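3 May 2026, wardrobe notes, Brandside

Read the trade piece on the Tristitz nominations again. It gives Gladys Taipe sole credit for the look of Hung, all 4 episodes. I doubt it. The call sheets I kept list 2 designers for the second block, and she was already off on Pristine by then.

The 200 costumes figure smells like publicity too. My own log stops at 55. Extras mostly came in their own clothes.

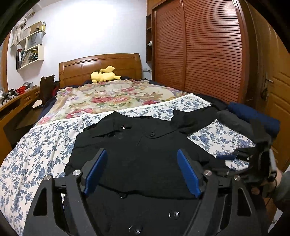
Still to check

End credits on episode 3, broadcast version. The press copy had placeholder cards, so don't trust it. Ask Gladys directly before anyone repeats the sole credit line.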